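Ticket: Stock counts wrong after label import
Product: Prosanach Inventory, desktop client with the Girach label add-on
Site: Grarnov workshop
Priority: Normal
Status: Closed

Reported problem

After the March import, the stock list for the small parts shelves shows the wrong quantities. Some items appear twice, once with the right count and once with zero. Reorder alerts go out for things we have plenty of.
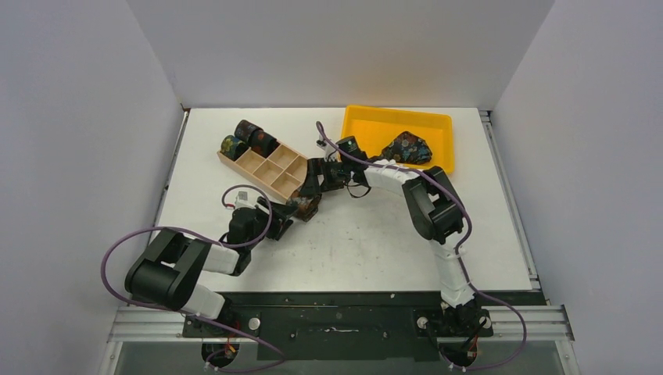
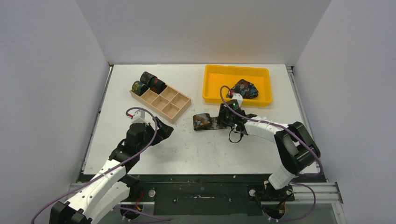 The import file came from the old spreadsheet and has 1,009 rows. The client reported all of them as imported with no errors. Each row has an item code, a description, a location code and a quantity. Location codes are where the trouble seems to sit. A location can be a shelf, a bin, or one cell in a divided tray like the wooden one in the first photo, and the spreadsheet wrote cell locations as the tray code, a hyphen and the cell number. Prosanach wants a slash between tray and cell. The manual mentions this once, in the section on printing labels.

Steps tried by reporter

Restarted the client. No change.
Logged out and in as the admin user. No change.
Rebuilt the search index from the Maintenance menu. It ran for some 50 minutes and the duplicates were still there afterward.
Deleted one duplicate by hand. It was back the next morning with a quantity of zero.

Update 1 - support

Please send the import log and the location table. The log is in the data folder, under Import. If the folder is missing, logging was turned off and we will need you to turn it on and run a small test import. Do not delete any more duplicates for now. The nightly sync puts them back and writes an extra line in the history each time.

Update 2 - reporter

Log and location table attached. Logging was on. The log has no warnings in it that I can find. I also noticed that the duplicates only show up for items kept in trays. Items with a plain shelf code look fine.

Update 3 - support

Thanks, that matches what we see in the table. When the importer meets a location code it doesn't know, it creates a new location with that exact text. So TR-14-06 was created as a new shelf, and TR-14/06 was already there from the label add-on. The item got attached to both. The count went to the new one and the old one stayed at zero. The nightly sync with Girach reads its own label list, finds the slash version, and adds the item back if you removed it.

The importer should warn about new locations. There is a setting for this, "Confirm new locations", under Import Options. It is off by default in your version.

Please do the following, in this order:

1. Pause the nightly sync.
2. Make a full backup.
3. Export the location table and filter for codes with two hyphens.
4. Use Merge Locations to move each of those into the matching slash code. The screen takes up to 100 pairs at a time from a CSV file.
5. Turn on "Confirm new locations".
6. Start the sync again.

Update 4 - reporter

Did steps 1 to 3. The merge stopped on the first batch with "Target location locked". Tried it again with a single pair and got the same message. Nobody else was logged in.

Update 5 - support

The lock comes from an open label job. Go to Girach, Print Queue, and look for jobs marked Held. A held job locks every location it has labels for, and pausing the sync does not release it. Cancel the job or let it print, then run the merge again.

Update 6 - reporter

There were 2 held jobs, both sent to the old Cavalcanti label printer that we no longer have plugged in. Canceled both. The merge then went through for all batches. One pair was rejected because I had typed the cell number without the leading zero - fixed that and it went in.

Checked a handful of tray items against the shelves and the quantities match. No duplicates in the list.

Update 7 - reporter

Sync ran on Friday night with no duplicates this morning. Reorder alerts are back to normal. The old printer has been removed from the printer list. OK to close.

Update 8 - support

Closing. A request to put the slash format in the import section of the manual has been passed to the documentation team. The history lines from the deleted duplicate will stay in the record and don't affect the counts.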